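This site uses cookies to remember your preferences. By continuing to browse you accept our use of cookies.

Feb 5, 2019
Rokeya Amarasinghe

Service Robots in Buildings
Handout 3: The Granton corridor fault

Read this handout before the lab session. It covers a fault in a delivery robot working on a hotel guest floor, and the changes made to its door procedure. Students should bring a printed copy, as the timing sheet on the reverse will be collected.

1. Background

The Stonon is a wheeled robot with a single arm, used on guest floors to carry towels and small parcels. At the Granton property it was also given a second task. It was to read the hanger sign on each guest room door and decide whether to knock, leave the item outside, or return later. The sign reader and the arm controller were written by separate groups and joined late in the project, in January. The interface document between them was short and did not state how long a reading remained valid.

2. What happened

The robot stopped at a guest room and read the hanger sign as permitting service. It then extended its arm toward the lever handle to test whether the door was latched. While the arm was moving, the guest opened the door from inside. The arm controller registered the loss of expected contact as a missed grasp and reached forward again. The gripper closed on the edge of the door, and the guest pulled back a hand that had been close to it. There was no injury. The guest reported the matter to the front desk, and the robot was withdrawn from the floor the same evening.

3. Findings

The review found two causes.

First, the sign was read once, on arrival, and the result was treated as true until the task ended. A sign can be turned over, removed or exchanged at any moment. A door can be opened by a person who has not touched the sign at all.

Second, the retry rule did not distinguish between a handle that was missed and a handle that had moved. The rule came from the Vesetti bin-picking cell, where objects remain still and a second attempt is harmless. In a doorway the same rule sends the arm toward the place where a person is most likely to be standing.

A contributing factor was lighting. Guest corridors are kept dim at night, and the depth readings near polished metal were poor. The confidence value fell below the warning level during the approach. The warning was written to the log and had no effect on the motion.

4. Human reference trials

The door task was afterward studied using trials in which a person performs it by hand. Students will use these in the lab. Attend to what each hand is doing, and consider which contacts a robot with a single arm could not maintain at the same time.

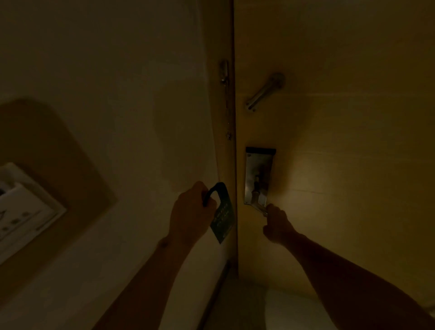 Department of Mechanical and Systems Engineering, Navaratnam Institute: Robot Safety Teaching Group

The left hand has the hanger sign by its loop, close to the door's seam, while the right hand is on the lever. In light this low, the small print on the card cannot be read, and a reader that returns a firm answer under such conditions should be considered faulty. Note also the metal backplate behind the lever. Its brushed face catches a faint reflection, and surfaces of this type were the source of the poor depth readings described in Section 3.

5. Revised procedure

The following rules now apply to all door work with the Stonon.

The sign must be read again immediately before any arm motion. If the reading is uncertain, the arm stays folded.

Any unexpected change in contact at the handle stops the arm. Automatic retry is disabled within reach of a door.

After a stop, the robot backs away from the doorway and waits for an operator. It may not resume by itself.

A low-confidence warning now blocks motion as well as being logged.

6. Preparation for the lab

Draw a state diagram of the original door procedure and mark the point at which the door opened. Draw the revised version beside it. Then write a short paragraph on what the robot should do if the sign is missing. The rules above do not cover that case, and it remains under discussion with the operator.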